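What I'd tell you before you buy a two-arm laundry setup

I get a lot of mail asking what it costs to put together a little robot station that can handle clothes, and the question is nearly always "which arms?" The arms are the fun part, sure, but they're the part of my budget that gave me the least trouble. It was everything else (the posts, the baskets, the cables, oh my goodness the cables) that ate my September. So here are my tips, in no order at all, for anyone planning a bench like mine.

Two arms, one heap of clothes and such:

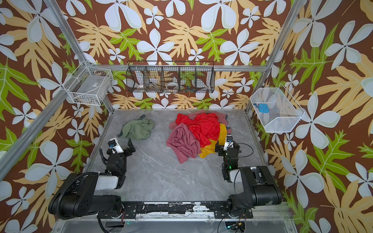
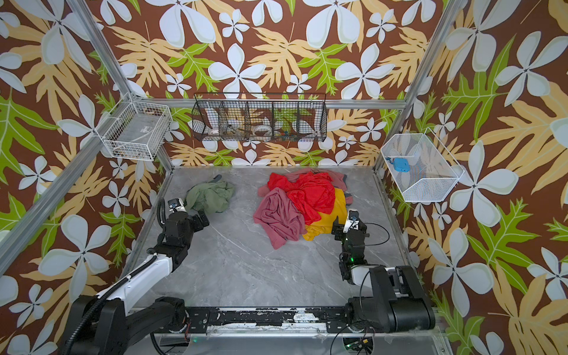 Start with the work, and do it before you open a single catalog. Take an ordinary armful out of your dryer, drop it on the kitchen table and draw around it with chalk. Then draw around it again after you've pulled everything apart. That second outline is the size of surface you need, and mine was so much bigger than I'd guessed that I threw out my first plan and started over. I'd been pricing a tabletop that would have been fine for folding washcloths and useless for a pair of sweatpants.

Write your budget in two columns. The first column is things you buy once, like arms, frame, tabletop and cameras. The second is things you'll buy again, and please don't leave it blank! Fingertips, cable ties, spare cables, bolts you dropped behind the water heater. I put $500 in my second column the first time around and felt very grown up about it. I went $122 over, nearly all of it cables.

Speaking of cables, buy them longer than you think. The arm folds up nice and small when it's parked and you measure along it and think, great, that'll do. Then it reaches for something on the far side and the cable goes tight as a clothesline. Measure with the arm stretched all the way out, add a loop, and then add a little more for the day you move the power strip. Leave room in the loop for the wrist to turn, too. I tied my first one down so neatly that the wrist could only go one way.

Get one rail long enough to carry both arms. I priced it the other way, with two separate mounts clamped to the table, and it came out cheaper on paper. My friend Inna Marchuk had already tried that on hers and told me she was re-measuring the gap between the arms every time somebody bumped the table. One rail, bolted down, and you measure once. Used is fine here. Scuffs don't matter one bit on a rail, so save your money for something where they do.

Aluminum extrusion is worth paying for. I know, I know, lumber is right there in the garage. But you will change your mind about where things go, and with slotted posts you loosen a bolt and slide. My posts came from Coughlan, who cut to length, and I'd suggest ordering one spare piece in your longest size. You can always make a long one short. Get more corner brackets than the drawing calls for as well. I ordered 28 and used every last one, and I'd do the baskets differently if I'd had six more.

Baskets! Put them in the plan from day one. You want tape, small tools and odds and ends up on the walls where you can grab them, because anything you set down on the work surface will end up under a sweater. Wire ones are cheap, you can see what's in them, and the kind with dividers keeps the little things from sliding into one big jumble. Check how far they stick out before you hang them. Park the arms at their tallest, swing them slowly by hand with the power off, and mark where they pass.

Walls are a place to please yourself a bit. Plain white panels are the sensible choice, and they showed every smudge when I tried them. A roll of loud wallpaper costs less than a new panel and peels off when you're sick of it. If you're using cameras, do one test run with the new pattern up before you paper all the sides. Same goes for the tabletop, where I'd look for something light and low on glare that you can wipe.

Now the arms, since you'll ask anyway. Get a quote with the grippers, the wrist cameras and the power supplies all on the same page. Rónán Mac Carthaigh, who helped me with my shopping list, made me do this with two sellers, Bastitz and Drustance, and the cheaper arms became the expensive ones the minute the grippers were added. Ask each seller:

Can I buy fingertips separately, and how long do they take to ship?
Which cables are standard, and which are only sold by you?
If one arm goes in for repair, can I keep running the other?
Is shipping back to you on my dime?

I'd also ask to see the gripper close on cloth. Sellers love to show you blocks and bottles. A T-shirt is a whole different animal, and a thick hem next to a thin sleeve will tell you more than the spec sheet does.

Keep a set of practice clothes and put them in the budget too. Thrift store stuff is perfect. I like different colors so I can tell at a glance which piece is which when they're all in a heap, and a mix of thick and thin. Wash the lot before you use it. New-to-you clothes can be stiff, and they loosen up after a couple of trips through the machine, so you'd be planning around cloth that doesn't behave like your real laundry.

Last thing on my list is the Arnau tool cart, which three of you wrote in about. I like it, I'd buy it again, but wait until the frame is up and measure the gap next to it first. Mine lives in the hallway.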